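Teaching two arms to lay a tray: collecting demonstrations for a table-setting task
Group report by Sunita Oyelaran, Gopinath Rai and Pei-shan Yau
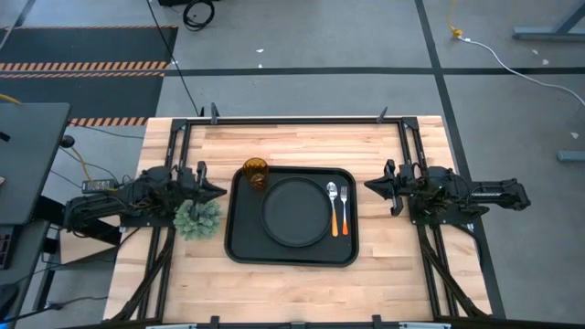
1. What we set out to do

Our project was to record a set of demonstrations that a learning system could use to copy a simple job: laying a tray with a plate, a glass, a spoon and a fork. We did not train the final model ourselves. That part belongs to the Zirance group, who will use our recordings next term. Our job was to produce examples that were complete, varied and labelled properly.

2. Equipment

We used the two-arm rig in the Pathirana lab. The arms are mounted on opposite sides of a black aluminium frame with a wooden tabletop in the middle, and each has a black two-finger gripper. The tray and plate are also black. The spoon and fork have orange handles and the glass is a see-through amber, so these show up well against the tray. The green bristly thing to the left of the tray is not part of the place setting. We called it the hedgehog, and it was put out in some recordings so that the system would see an object it should leave alone.

One person drove the arms by hand using the leader controls while another kept the log. We swapped over every 30 minutes, as the driver's movements got sloppy after that.

3. Method

Each recording began with the items away from the tray and ended when the driver let go of the last one and lifted both arms clear. The finished layout was always the same: plate left of centre, spoon and fork side by side to the right of it with the handles towards the bottom of the tray, and the glass at the top left corner. The starting positions were changed each time from a list written by Gopinath.

The left arm handled the plate and glass. The right arm handled the cutlery. If an item was dropped but could be picked up again, we kept the recording and marked it "recovered". If it left the table, we stopped and threw the recording away.

4. Results

We made 60 recordings in May and discarded 13 of them. Most of the discarded ones were fork problems. The fork lies flat and the fingers tended to push it along the tray. Pei-shan found that closing on the handle a little below the neck worked better, and we did it that way from then on.

The black plate on the black tray was a poor choice. Rakiya Ogundipe, who checked our labels, had trouble marking the moment the plate touched down, and 2 recordings had to be labelled again.

5. What we would change

We would use a paler tray. We would also write down the rule for "recovered" before starting, as Sunita and Gopinath were using it differently at first. The log sheets and the list of starting positions are in the shared folder with the recordings.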